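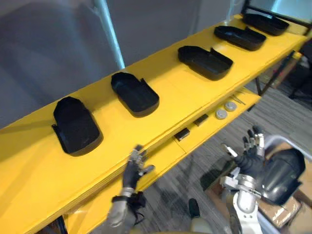 Grigoris Kyriakidis wrote:
Went to the Satell open day too. Five trays on the top shelf, small parts on the ledge below, two arms. Too slow for us.

peltix_fan – 10/17/19
Slow compared with what? I'd rather see it handle those little discs properly than rush.

Grigoris Kyriakidis wrote:
We pack 500 kits a shift. They told me 188.

hexnut
188 was with hands that have fingers. Their older demo used suction and did 200, but only flat parts.

peltix_fan
Fair enough. Still going again in October.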